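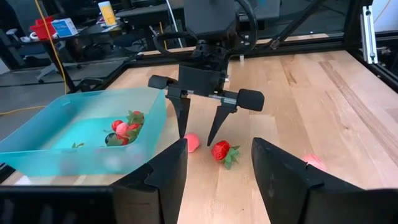 From: Myrto Andreadis
To: bimanual-users list
Date: January 2023
Subject: Re: Right arm lets go of its gripper position after an e-stop

Replying below Kelechi's message, quoted in full because half the list seems to have the digest switched on and the digest eats things.

Kelechi Usman wrote:
> Has anyone else on the Mivideck controllers had a gripper open
> by itself coming out of an emergency stop? We're on the two-arm
> cell at Vomham, sorting soft stuff into a bin, nothing heavy.
> Hit the stop, sort out whatever it was, twist the button back
> out, press reset. Left arm sits there politely. Right arm goes
> to full open, fast, before anyone has touched enable.
>
> Done it twice now. Second time I had my fingers on the blades,
> trying to get a strawberry out. No injury, some language.
>
> Logs show nothing between the reset and the enable, so as far
> as the software is concerned it didn't happen. I've swapped the
> gripper cable and it made no difference. Firmware is whatever
> it shipped with. Is this a setting? Please let it be a setting.
>
> Kelechi

Kelechi,

It is a setting. It's also a fault, and a bit of a trap, and I'm sorry you met it with your fingers.

We had the same thing at Esulwood in October. Ours was the right arm too, which sent us off for a week chasing everything that was different about the right side of the cell. We reseated connectors. We swapped the two grippers over, at which point the good gripper started misbehaving and the bad one reformed itself, so that was the hardware cleared. Then Ifeanyi Adeyemi read the parameter dump from both controllers side by side, all 896 lines of it, with a ruler, on paper. I'd offered him a diff tool. He said he didn't trust it on a dump where the two controllers print their lines in a different order, and he was right, blast him.

What he found was the power-up homing flag. On the left controller it was off. On the right it was on, and had been since it came out of the box. With the flag on, the gripper drives to full open as soon as its supply comes back, to find its zero. At a cold start you'd hardly notice, everything is twitching and beeping anyway. But the e-stop on these cells drops the gripper supply along with the arm supply, and the reset brings the gripper supply back by itself while the arms wait for enable. So every reset is a cold start as far as the gripper is concerned, and off it goes.

It isn't in your logs for a boring reason. The homing move runs in the gripper's own little board and the logger only starts listening at enable. We put a scope on the supply to be sure, and the blades moved 100 milliseconds after the rail came up. You won't get your hand out in that time. I certainly wouldn't.
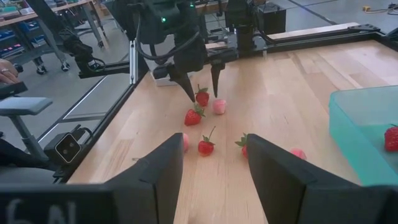

Our task is much like yours, fake strawberries and pink foam-ish things into a teal bin with two arms, and I think the task is part of the trouble. It looks like a children's party. People who would never put a hand near a palletiser will reach between a pair of pointed black blades to rescue a plastic strawberry, and I include myself, and I wrote the risk assessment. It said "low force" in it. Low force at the tip of something that narrow is still a decent jab, and when ours let fly it flicked a berry clean over the far rail and under a bench, where for all I know it remains.

What we changed, in the order we did it:

Turned the flag off on both controllers. It's number 2000 in the parameter list on our version, but please check the name against yours before you write to it, Nkechi Ogbonna has an older unit where the numbering is shifted and she very nearly changed her joint limits. Save to flash afterwards, then power the whole cell down and look again. Ours claimed to have saved and hadn't, the first time.

Homing is now a button on the operator screen. It asks you to confirm, and it won't run unless both arms are enabled and parked. Slightly annoying every morning. Fine.

Moved the gripper supply to the enable side of the safety relay, so that reset alone gives it nothing. This is the real fix. The flag is only a flag, and the next person to load factory defaults will put it back without knowing. Get somebody qualified to do the wiring and redo your stop test once it's done. Our test sheet had 3 checks on it before this, all of them about the arms, none about the grippers. I signed that one as well.

Wrote "RESET IS NOT SAFE TO REACH" on a strip of tape across the reset button. Nkechi Abubakar pointed out that this could be read at least two ways, and it now says "HANDS OUT BEFORE RESET".

One thing we haven't solved: if an arm stops while it's holding something, losing the gripper supply means the grip goes slack anyway, flag or no flag. With foam, who cares. The Aliyu people were talking on here last year about picking glass vials with the same gripper, and if they're still reading I'd like to know what they did about it, because I can't think of anything that isn't a spring.

I've reported it to the supplier. The reply was that the behaviour is as designed, and could I confirm I had read the manual. I had. It's in an appendix, under a heading about jaw calibration, in a sentence that starts with "Note that". I've asked for it to go in the safety chapter and been given a ticket number.

Kelechi, could you do two things for me. Post your parameter dump, or at least that section, from both arms -- I'd like to know if it's always the right-hand controller that ships this way, or if we've both just been lucky. And put your two incidents in whatever book Vomham keeps. I know nothing got hurt. We had four of these before anybody wrote one down, each of us having decided we'd bumped something, and it would have been a much shorter October if the first one had been on paper.

Ifeanyi has a marked-up copy of the relay drawing and says he'll scan it if people want it. It has coffee on it but the terminal numbers are legible.

Myrto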